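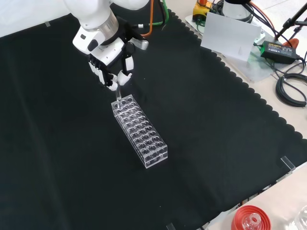 Robotic hand placing a test tube in a clear rack.

Progress Report to the Doma Fund
Burcombe Shared Systems Administration Project
10 October 2025

Prepared by Blagoje Petkov, Systems Administration

Summary

The project remains on schedule. Of the 36 servers covered by the grant, all but 12 have been moved to central configuration management. The remaining machines support payroll and student records at the Vomstead site and will be moved during the winter break, when a longer maintenance window is available.

Account management

The two older directories were merged in April. The combined directory holds 3000 accounts, of which 1845 belong to current staff and students. The rest are under review with the records office. Accounts with no matching record will be disabled for one term before they are deleted. Password resets are now handled through a self-service page, and the help desk reports that its morning queue is shorter as a result.

Backups

Nightly backups run to the storage array at Vomstead. A full restore of the mail server was tested over the summer and completed within the agreed time. A second test, on the file server, failed - the restore stopped on a set of folders with damaged permissions. These have been repaired and the test will be repeated before the next report.

Documentation and training

The administrator handbook is in its second draft. Sections on patching and log review are complete. The section on printing has been held back until the contract with Dumitrescu is renewed, as the print server may be replaced. Bujar Vukčević has led two training sessions for site administrators and will offer a third at Burcombe.

Budget

Spending is within the approved amount. We ask the Fund to approve moving the unspent travel allowance to the hardware line, to cover replacement disks for the storage array. No other change is requested.

Next period

Work will center on the Vomstead servers, the repeat restore test and the account review. The on-call schedule will also be revised - the current one leaves Vomstead without cover on public holidays.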